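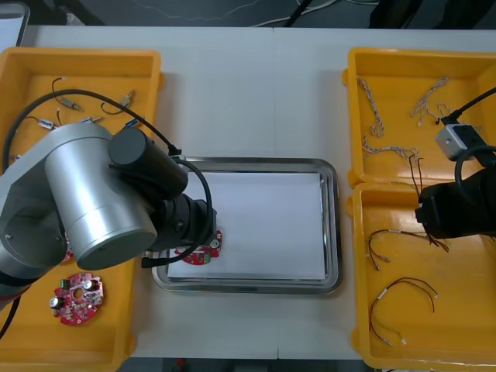

Sorting table with the yellow trays and the steel tray. Round red boards on the left, one of them over the steel tray.

Plastic or steel trays for sorting bare boards and short leads?

Posted by Kha Doãn, May 2, 2018

I am setting up a table for sorting small electronic parts before assembly. The parts are round red boards with capacitors and a green terminal block on them, plus short black leads with connectors on the end. The layout I have now is three yellow plastic trays and one stainless steel tray in a row on a white tabletop.

Two things I would like to settle before I buy more of the same.

First, static. The yellow trays are plain plastic from Jonberg. Nothing in the listing says they are dissipative. The boards sit directly on the bottom of the tray. Does that matter for boards of this type, or only for loose chips?

Second, mixing. Boards and leads currently share a tray. The connectors are small and the leads tend to hook under the boards. I could add dividers, but then the boards no longer lie flat.

Batch size is 60 boards at most. The table is in a room with a hard floor and no humidity control. The steel tray is the only one I have of that type, and I would prefer not to line it with anything more than the white paper if I don't have to.

Natália Godinho

Plain plastic is the wrong material for bare boards. It charges when you slide things across it and it holds the charge, and grounding the table does nothing for it because the charge can't move through the plastic. A populated board is less exposed than a loose chip, but it isn't immune. The damage often shows up later as a part that drifts or fails early, so a board passing test on the day tells you very little.

Steel has the opposite problem. It conducts too well. If a charged board touches bare metal, it discharges all at once, and that fast discharge is what you want to avoid. Bare metal will also short anything still holding a charge, and you mention capacitors. Put a dissipative mat in the bottom and connect the mat to ground through a resistor. Paper is not a substitute. It keeps the solder side from getting scratched and that's the extent of it.

What I would do:

Boards in dissipative trays, one layer, not touching. Look for a stated surface resistance on the data sheet. Color proves nothing, black trays included.

Leads and loose connectors in the yellow trays you already own. A plain cable with a connector on it has nothing in it to damage. Keep those trays at least 300 mm away from the boards, since the plastic can still induce a charge at close range.

Wrist strap for anyone handling boards. Check it at the start of each shift.

That also takes care of your second problem. Once leads and boards have separate trays, you don't need dividers.

Cletus Yazzie

Been using regular plastic bins for years, no problems. Dry winters too. I think people overdo this stuff. Get a lid for them, dust is worse.

Gonçalo Leitão

I agree with Natália on materials. A few points on the layout.

Keep the trays in process order and don't swap them. We sort in one direction only, unsorted at one end and checked at the other. When we let people put trays wherever there was space, 13 boards out of a batch of 41 went back through inspection a second time.

Depth matters more than footprint for the short leads. A deep tray lets them pile up and tangle. For leads under 100 mm I use a shallow tray and lay them with the connectors all facing the same way. It takes longer to fill and is much quicker to pick from.

On the steel tray, the shiny finish gives glare under overhead light and makes small silver connectors hard to see. A matte mat fixes that as well. Brotura sells one that can be cut with a knife. Round the corners when you cut it or it will lift at the edges.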